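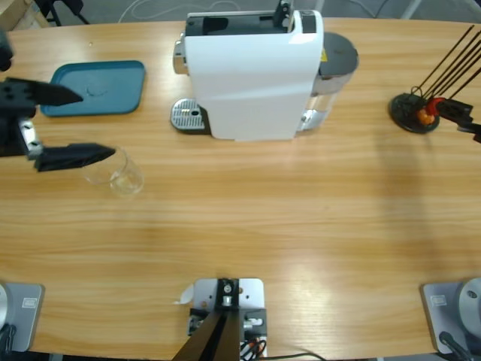
Cell Keeper (part-time, 22 hours a week)
Hisetti Automation, Peng Street workshop
Ref. 3229

Hisetti is looking for a patient person to look after one two-armed tabletop cell. The cell is called Feris. It has two arms, two grippers, one table and a coffee machine it is supposed to learn to operate. The coffee machine came with a manual. Feris came with a folder of sticky notes, and you will inherit the folder.

What you'd be doing

Mornings start at 7:30 with the base plates. You check the bolts, run both arms to their home position and listen. After a week or so you will know what the left wrist sounds like when it is happy, and you'll find yourself describing this to people at parties.

Then fingers. The black wedge tips wear down at the points and get swapped when they no longer meet squarely. The bracket behind them has bolts that enjoy backing out, so there is a torque driver, and it lives on a hook, and we would like it to keep living there.

After that you put the table back the way the job sheet wants it: glass, tray, coffee machine, all in their places. Cables get checked at the joints and along the near edge of the table. If one has wandered into an arm's reach, you move it before the arm does.

The rest is recalibration, a logbook, and wiping up. Service day comes every 5 weeks and takes most of a shift.

What we need from you

You've maintained some kind of machine for a living. Packaging lines, printers, dental chairs, we're not snobs. You can read a wiring diagram and use a multimeter. You write down what you changed, including the thing you changed by accident.

Programming is not required. Jondov, our control software, has a big green button and strong feelings about when you may press it.

What you get

$39 an hour, paid training in March, safety shoes, and coffee from the other machine, in the kitchen, which is operated by hand.

To apply, send a resume and a short account of something you fixed that stayed fixed. Put the reference number in the subject line. No cover letters, please.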